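From: Octavio Riquelme
To: the watch & small clock list
Date: October 2024
Subject: Re: [watches] stands, straps and what to put them on

Hi all,

Sorry for the slow answer, I had the grandkids here and then a cold. Thư asked who on the list keeps their everyday watches out in the open and on what, so I guess I'd better own up, I'm one of the out-in-the-open people! These are my cream pair on the dark wood stand, and then the table and that wallpaper I keep going on about:

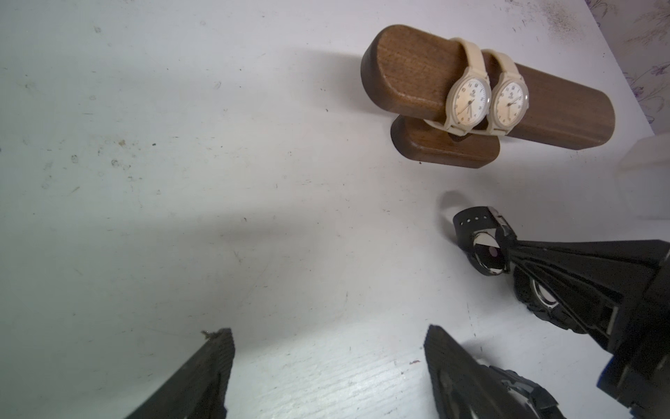
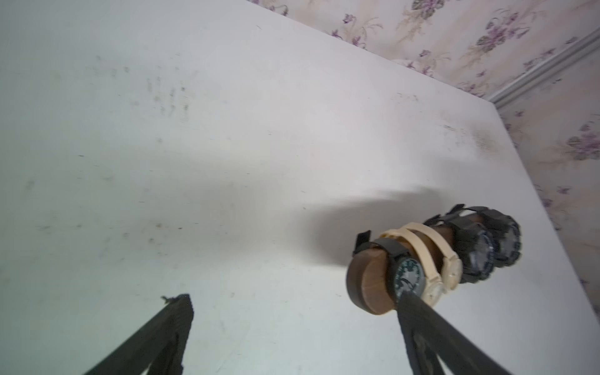 Anyway, on to what Thư wrote:

Thư Đoàn wrote:
> I've got everything in a drawer and I'm sick of it. Straps get
> bent, I can never find the one I want, and my husband's keys end
> up in there too. Is a stand worth it for cheap watches or is
> that only for people with fancy ones? And does the rubbery kind
> of strap get marks on it from sitting on wood? Mine are all light
> colors and I'm a little paranoid. Also where do you all PUT the
> thing, I have no dresser space whatsoever.

First question: yes, worth it, and no, you don't need fancy watches. Mine was 50 bucks at the Trịnh shop downtown (they had a plainer one for less, but I liked the grain on this one). I've had it since January and I wear both watches a lot more than I did when they lived in a drawer. You see it, you grab it, out the door.

Second question, the straps. I haven't had any color come off on mine so far, but I was nervous too, so before I put anything pale on there I rubbed the bar hard with a damp white rag. Nothing came off on it. If yours leaves brown on the rag, I'd give it a coat of clear wax and let it sit 4 days before you hang anything on it. Huệ Bạch told me once that dark pants are way worse for a cream strap than any stand, and I believe her, I ruined one that way last year. Dish soap and an old toothbrush got most of it, and the rest is just there now. I'd keep them out of direct sun too, my old Zaltico went a sort of butter yellow on one side from sitting in the window.

Don't buckle them tight around the bar, by the way. I leave mine as loose as they'll go and still stay put.

Where to put it: I gave up on the dresser as well and went with the white table in the small bedroom. I love a white table for this kind of thing because a dropped spring bar shows right up (try finding one on my old brown rug, ha). The price you pay is that it shows every crumb and scuff too. I wipe it down and I swear it's marked up again by suppertime. Fulvio, didn't you have some trick for gray scuffs that wasn't the eraser sponge? I tried the sponge on a chair once and it took the shine off, so I'm scared to use it on the table.

The wallpaper was here when we moved in, and my wife has voted to keep the purple flowers, so the purple flowers stay. I've come around on them.

Oh, and Kilian, you asked off list about the Skania catalog. I do still have it, all 792 pages, and it weighs a ton. You're welcome to borrow it, but I'm not mailing it! Come get it, or I can bring it to the next swap. The strap section is near the back and half the part numbers are no good anymore, but the size charts are fine.

One more thing while I'm here. Does anybody have a spare buckle for an Esus, the narrow one, in steel? I'd trade a handful of spring bars for it, or a couple of leather straps I'm never going to wear.

Octavio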